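Home | Food | People | Places | Archive

May
By Staff Writer

Print this page | E-mail this story

Sixteen years of lunch at Niststead

Shabnam Hashmi starts work at 6 and does not sit down until the soup is on. She has cooked at the Niststead community lunch club for 16 years, and for most of that time she has also planned the menu, ordered the food and argued with the dishwasher.

"I applied for a job peeling potatoes," she said. "The cook left two weeks later and they asked if I could do rice for 21 people. I said yes. I had never done rice for more than my family."

The club meets in a low brick building on the road out toward Kollura. Lunch is soup, a main dish, and something cold to finish. Prices have gone up twice since she began, and she was against it both times.

Her customers are mostly retired, along with a few people from the Ugwu tire shop across the road. She knows who can't have salt and who says they can't have salt.

"If I change the lentil soup, I hear about it until Christmas," she said. "I put lemon in it once. One man brought his own lunch for a week."

She learned to cook from an aunt who ran a bakery counter and never wrote anything down. Hashmi does write things down, in a set of school notebooks on the shelf over the sink. The early ones are hard to read now. Some pages have only a quantity and the word "more." 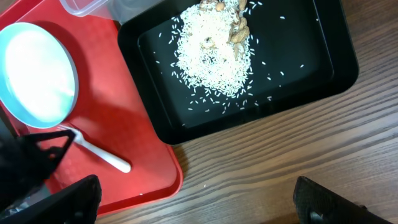

Trays and second helpings

Everything is still served on trays. The club tried table service one winter and dropped it. Hashmi said the food got cold and people missed standing in line, where most of the talking gets done.

Second helpings are served at 2, if there is anything left. She cooks a little extra so that there will be.

"My aunt would call that waste," she said. "But I see who comes back up - it's the ones who live alone."

She has a helper now, Edik, who does the heavy lifting and is learning the soups. She has not shown him the notebooks yet. She wants him to taste first and read later.

Asked how long she plans to stay, she said the oven would probably go before she did. A new one has been on order since last fall.

Print this page | E-mail this story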